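Vedcombe and Hukdale Veterinary Practices
Computer security catch-up, notes of the December meeting

In the room: Lama Hourani, Zhenhua Zeng, Merle Henare, me (Ewan Stubbs, typing).
On the phone from Hukdale: Huia Halliday, who dropped off twice and came back both times.
Apologies: none, full house!

Last meeting's notes were agreed, with one correction from Merle. It was the Hukdale scanner that had the default password on it and not the Vedcombe one. Sorry Merle.

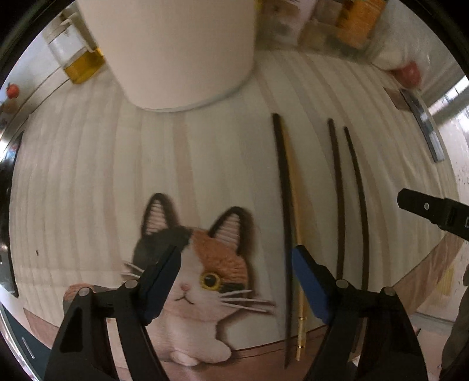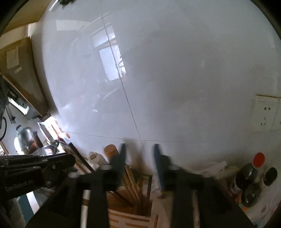
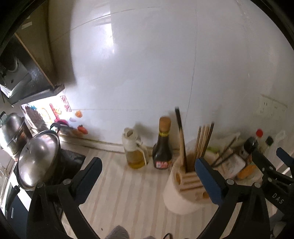 1. Passwords, and moving to Vekis

We started with passwords, as we always seem to, and this took up most of the first half hour. Zhenhua has been running Vekis at the Vedcombe front desk for a month and likes it. You remember one long passphrase, it remembers everything else, and when somebody leaves you switch off their account in one place. Lama asked what counts as long, and we agreed on four unconnected words at the least. I said people freeze when you ask them for random words, so give them something to look at. Take the calico cat on the mat in the first picture: you could go from its pink nose to a bus timetable to gravel to your least favourite soup, and you'd have a far better passphrase than the name of your own dog with a 1 on the end. (Please don't use that one now, it's in the minutes.) Huia said half of Hukdale is on the dog's name with a 1 on the end. We moved on quickly.

Agreed: everyone at Vedcombe goes over to Vekis first, Hukdale after. Zhenhua to sit with each person for the set-up, and no emailing of passphrases to Zhenhua "just in case". I know who I'm talking to and so do you.

2. The dodgy invoice

Lama took us through it again for Huia, who was on leave. An email came in asking us to pay £2,000 to new bank details for the lab work. The logo was right and so was the name at the bottom, but the address had one letter swapped in the middle. Lama rang the lab on the number we already had and they knew nothing about it, so no money went out. Well done Lama, and I'd like that properly minuted!

Merle asked whether we'd want a phone call for every single change of bank details, even the small ones. Yes. I don't mind if it's £8. We ring, we use the number in our own records and never the one in the email, and whoever rings writes their initials and the time on the supplier sheet. Huia wanted to know what happens if the supplier doesn't pick up. Then it waits, and if they moan about being paid late they can moan to me.

3. Old logins

Merle has been through the list for the appointments system and found 686 client portal accounts that haven't been touched since we changed over. Some belong to clients who have moved away, and a fair few are duplicates from when we were letting people sign up twice. There was a bit of back and forth here. Huia would rather email everyone first and give them the chance to keep their account. Merle would rather lock the lot and let people ask. I was with Merle to begin with and Huia talked me round, mostly on the grounds that she'd be the one answering the phone.

Agreed: one email, plain wording, no links in it to click (we can't tell people not to click things and then send them things to click). Merle to draft, Huia to check. Accounts get locked a month after it goes out.

We still have a shared login called "reception" on the Hukdale side. Huia will get rid of it. She did say that last time.

4. Backups

Sandhu have quoted £800 for a second backup kept off site and disconnected when it isn't copying. Zhenhua explained why the present one worries him: it's plugged in all day, so anything nasty that got onto the server could get onto the backup too, and then we'd have two copies of nothing. Lama asked if the price includes somebody testing that we can get files back off it. It doesn't say. I'd want that in writing before we sign.

Agreed in principle. Zhenhua to go back to Sandhu about testing, and to ask how long we'd be without the X-rays if the worst happened.

5. Anything else

Merle would like people to lock their screens when they go through to the back. Windows key and L, it takes no time at all. Lama admitted to having a sticky note over hers that says "please don't touch", and has agreed to retire it.

Huia asked if the guest wifi at Hukdale is separate from ours. None of us could say for certain, which I didn't enjoy. Zhenhua is going over to look.

Jobs
Zhenhua: Vekis set-up, Sandhu, Hukdale wifi
Merle: draft email to portal clients
Huia: check email, remove the "reception" login
Lama: supplier sheet with a column for initials
Me: type this up (done)

Next meeting at Hukdale, 1pm. Huia is doing sandwiches, so tell her if you don't eat egg.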